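# Kaklow map pack: vehicle collision mesh falls through on LOD switch

**ushim_joon** wrote:

Posting this in the tools section as it's half an exporter problem. I maintain the vehicle set for Kaklow and have one truck left before the April build.

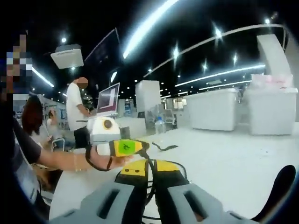
The truck drives fine up close. Once the player moves far enough for the low detail model to load, the collision mesh drops out and anything parked on the flatbed falls through. Swapping back to the high model does not restore it until the vehicle respawns. Exported with the Zollmont plugin, version 3, default settings. The other trucks went through the same exporter and do not do this.

Things already tried:

- Rebuilt the collision from a clean box
- Removed the second material from the bed
- Re-exported with compression off

Same result each time.

---

**Nelida_E** wrote:

Check the parent of the collision node. If it sits under the high detail chassis instead of the root dummy, the engine unloads it along with the chassis. Zollmont writes whatever hierarchy you give it and does not warn you.

---

**ushim_joon** wrote:

Parent is the root dummy. I looked at that first. Hierarchy dump:

```
root_dummy
 chassis_hi
 chassis_lo
 col_main
 col_bed
 wheel_lf
 wheel_rf
```

---

**maca.leiva** wrote:

You have two collision nodes. The engine reads one per vehicle. `col_bed` needs to be merged into `col_main` before export.

---

**Nelida_E** wrote:

That has not been true since the last script extender update. Multiple collision nodes are supported, provided the names share a prefix. My flatbed in the Ocampo pack has 4 of them and keeps its cargo at any distance.

---

**maca.leiva** wrote:

Supported with the extender loaded. Kaklow is meant to run without it, or at least the readme says so. On a stock install the second node is picked up at spawn by accident and is not tracked after that. I would not ship a vehicle that depends on it.

---

**Nelida_E** wrote:

The readme is out of date. The traffic script in that pack already calls extender functions, so it will not load without it. Whether that was a good decision is another thread.

---

**phromma** wrote:

Both of you may be right, but neither explains why it only breaks at the switch. Joon-young, what is the bounding sphere on `chassis_lo`? I had a bus that did this. The low model's sphere was smaller than the collision bounds, and the engine clipped the collision to the sphere when the switch happened. Pesalier shows the value under Model > Bounds. The exporter does not.

---

**ushim_joon** wrote:

Opened it in Pesalier. `chassis_lo` has a radius of 2. `chassis_hi` has 14. I have no idea where 2 came from.

---

**phromma** wrote:

Unapplied scale on the low model, most likely. Zollmont computes the radius from local coordinates and ignores the object scale. Apply the transform on `chassis_lo`, export again, and confirm the radius in Pesalier before you load it in game.

---

**Lubica S.** wrote:

Adding to this: apply the transform before you assign the dummies. If you do it afterwards the wheel positions get written with the old scale and the suspension sits too high. Known bug in version 3, reported on the tracker, no response so far. Version 2 handled it correctly, but it cannot write the newer collision format.

---

**maca.leiva** wrote:

I still recommend merging the nodes. Fixing the radius removes the symptom – the second node stays untracked on stock installs.

---

**ushim_joon** wrote:

Edit, 1/24/20: applied the scale, reassigned the dummies in the order Ľubica gave, exported again. Radius on both models now reads 14 and the cargo stays on the bed through the switch in both directions. Tested with the extender loaded only.

I merged the collision nodes as well. It costs me separate surface sounds on the bed, which I can live without.

---

**Nelida_E** wrote:

You did not need to merge them. If you want the surface sounds back, keep the nodes separate and list the extender as a requirement.

---

**phromma** wrote:

Could you upload the broken version too? I want to attach it to the tracker report. The source file is enough, no textures needed.

---

**ushim_joon** wrote:

Sent by PM. The low model is in its own layer.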